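Kitchen Tips: Testing a Gripper at the Sink Before You Buy One

I get more mail about kitchen arms than I ever did about cast iron, so this page is for everyone who is stuck choosing between grippers. I spent most of October swapping fingers, cameras and controllers in a simulated kitchen, and I picked up a few habits that will save you time and a fair number of broken glasses.

Start with a sponge. I know everybody wants to see the arm lift a wine glass or crack an egg, but a sponge is cheap, it squashes, and it has two different sides, so you learn a lot from it. A gripper that can't pick up a sponge neatly has no business near your good bowls!

Try it in simulation first. I ran everything in the Ganville kitchen, a free download with a marble counter and a proper sink, before I let a real arm anywhere near mine. Set it up like a kitchen somebody cooks in. Leave the cutting board out, leave the fruit out, and put the sponge somewhere a little awkward. An arm that only works on a bare counter will drive you crazy by the second evening.

Now the grippers. I tried the Trevum two-finger and the Skulura soft grip, same arm, same sponge, 80 tries each. The Skulura is lovely with fruit (really lovely, I'd let it near a ripe peach) but it kept pushing the sponge along the counter before it closed. The Trevum has blunt, squared fingers and I expected to hate it. It lost the sponge 7 times in the whole run and I got quite fond of it. If you mostly want help with wiping down and putting away, go with the plain fingers.

A few things I'd do the same way again:

Line up the fingers with the short side of the sponge. Coming in across the long side needs a wider opening, and you run out of room fast when there's a board right next door.

Open wider than you think you need, then close slowly. I use the slowest setting on the Bravo controller for the last little bit and full speed for everything else. The Bravo costs 910 dollars and the cheaper one I had before was 500, and for me the difference was all in that slow close – smooth on one, jerky on the other.

Put one camera on the wrist and a couple off to the side. The wrist view is the one to trust for the final approach, when you want to see the gap on each side of whatever you're grabbing. It's hopeless for knowing where the elbow is, though. I knocked into the faucet over and over until I started checking a side view before each move.

Don't set both side cameras at the same angle. Shift one over a bit and compare what the arm hides in each. A big white forearm can cover most of a cutting board, and you'll want at least one view where you can see the edge of it.

Keep the sponge and the board from touching. Even a narrow strip of counter between them helps, and the fingers are less likely to land on the wood.

Start every run from the same spot. I skipped this at first and had to throw out a whole evening of Skulura runs, which still annoys me.
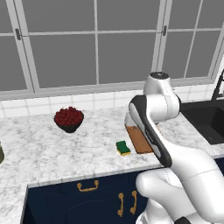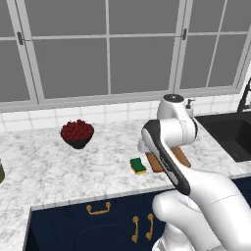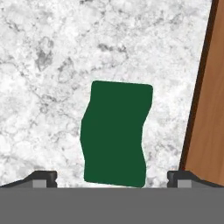 Sponge practice in the simulated kitchen: two views across the counter, then one looking out between the gripper fingers.

Updated 11th December with the Bravo price. I still have the Skulura set up for fruit, so if you have a favorite bowl you'd like me to try it with, leave a comment and tell me how deep it is.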